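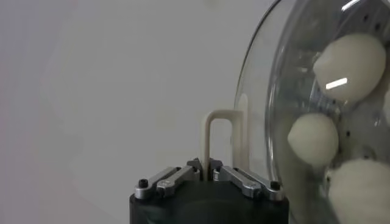
What do you do with the stray plastic bits that turn up in every kitchen drawer? Bring them down to Henora in Codside, where a wall of see-through tubs is waiting for them, and there's a fair chance you'll go home with the very piece you've been missing.

Henora's spare parts room opens its doors on Saturday morning after what has been, by all accounts, a long and rather enjoyable summer of sorting. Codside locals will know Henora as the secondhand homewares shop on the corner past the bakery, the one with the teapots in the window, and regulars will remember the back room as the place where the ironing boards went to lean on each other. The ironing boards have gone. The walls have had a fresh coat of pale grey, the lino has been scrubbed to within an inch of its life, and the whole room has been given over to the small things that fall off, snap off or get left behind when something bigger is sold, lent or packed up in a hurry.

Bevan Whitelaw has run the shop for ten years and says the idea had been sitting with him for most of that time.

"People would come in holding half a thing," he told us over a cuppa on the back step. "A jug with no lid, or a basket that had lost its handle, and I'd know in my bones I had the other half in a shoebox somewhere. Then I'd spend the arvo looking for it and they'd have gone home."

The shoeboxes were the trouble, as you might guess. Gunnel Rønning, who began pricing the glassware in November and soon found herself doing a good deal more than that, took one look at them and suggested clear containers. She had switched her own pantry over after finding three open bags of the same rice, and she is a very persuasive woman on the subject. The shop settled on a stackable tub from Kotis in two sizes, and 73 of them are now filled and on the shelves, with more flat lids waiting in the cupboard for when they're needed.

Sorting was done mostly by shape, and this caused some lively debate! Uchenna Bako wanted everything grouped by the room of the house it came from, which sounds sensible until you try to decide where a hook lives. In the end the hooks got a tub, the loops and handles got a tub, the knobs got several, and so on through lids, feet, clips, curtain rings and those little rubber stoppers that come on the bottom of chopping boards. There's also a tub marked Search Me, and we're told it is already the most popular one in the building.

Nathalie De Graaf came by early for a look and left very pleased, having matched the handle on her mother's picnic hamper. The colour was a shade creamier than the original. "I don't mind that one bit," she said. "Mum won't either, once she's stopped looking for it."

Small parts will be 50 cents each, or a dollar for a handful, and anyone who brings in a bag of their own odds and ends can swap like for like without paying. The room can hold up to 300 tubs when all the shelving is in, so there's plenty of space for whatever is rattling around in your laundry or shed. Bevan asks that things be given a quick wash first, and that batteries, loose screws and anything sharp stay at home for now - there'll be a separate spot for hardware once the second lot of shelves goes up. He'd also love it if people could bring along the thing they're trying to fix, or at least a measurement, as "about this big" with the fingers held apart has led to some disappointments.

The last of the shelving timber was donated by Hassanpour's on the main road, who also cut it to length and dropped it round the back, and Bevan was keen that we mention it. Consider it mentioned, with thanks.

Doors open at 10 on Saturday and the kettle will be on. After that the spare parts room will keep the same hours as the shop, six days a week, closed Mondays. Parking is easiest behind the bakery, and prams and wheelchairs can come through the side gate, where the path is flat. If you're chasing something in particular, leave a note at the counter with your name and phone number and Gunnel will pop it on the board beside the door.

Posted 1/13/19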